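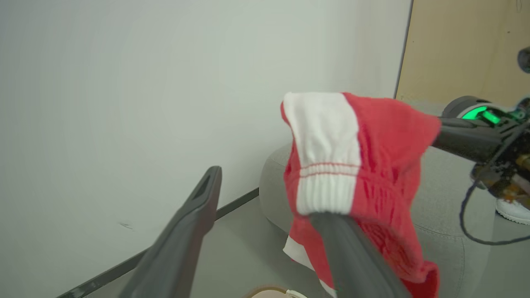
# Recettes de Trernavley

Bienvenue ! Ce dépôt rassemble 38 recettes de soupes et de pains, recopiées patiemment par Simin Salehi dans les cahiers de sa tante – ratures comprises, car on y tient beaucoup.

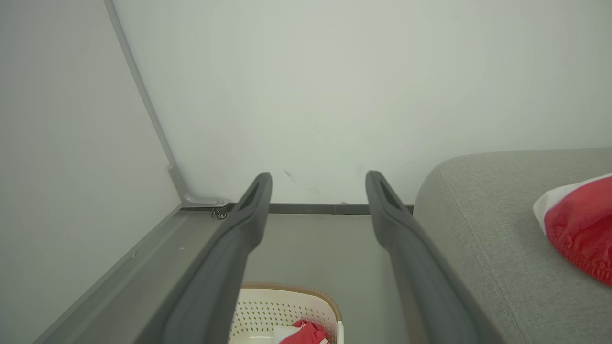

Chaque fichier donne les quantités pour cinq personnes et le temps de cuisson, environ 20 minutes pour les plus simples. 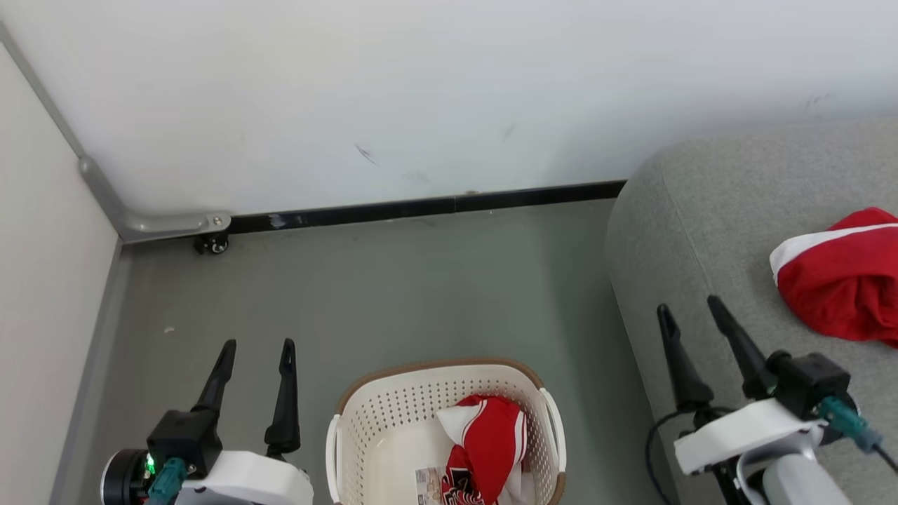

Les corrections sont à envoyer à Nima Mousavi, qui relit tout avec gentillesse.

Ce site utilise des cookies. Accepter | Refuser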